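Trorgate

Trorgate is an online discount store and coupon portal selling household goods, clothing and small electronics. It began as a mail-order catalog in Evton and moved to the web in 2000. The company calls itself "the home of the honest markdown," a slogan that shoppers' groups have questioned more than once.

Pricing

Most items are listed with a crossed-out "regular" price beside the sale price. Critics say few goods were ever sold at the higher figure. A price log kept by the shoppers' newsletter Flakgate followed 200 listings through one September and found that most of them stayed "on sale" for the whole month. Trorgate replied that regular prices are "suggested by suppliers" but did not name the suppliers.
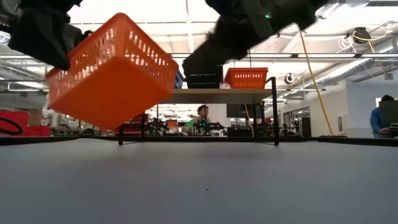
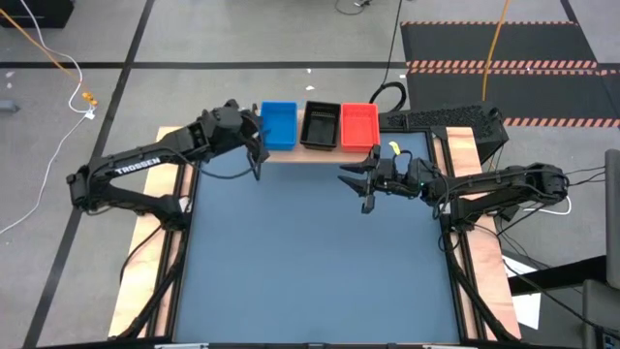 Black robot arms at a blue-gray work surface.

Coupon codes

The site claims to offer 3000 working codes at any time. The claim has never been independently checked, and the total seems to include expired codes, repeats, and links that lead to a sale page with no code at all. Codes promising free shipping usually require a minimum order, stated only at checkout.

Pîrvu range

Pîrvu is the store's own label, used mainly for kitchenware and bedding. It is advertised as an "established European house," though no record of the name before Trorgate began using it has been produced. Reviews on the store's pages are overwhelmingly positive. The store does not say how they are collected, or whether buyers receive credit for writing them.

Returns

Unopened goods may be returned for store credit. Cash refunds are described as available "in suitable cases," a term the return policy, last revised 14 June 2022, does not define.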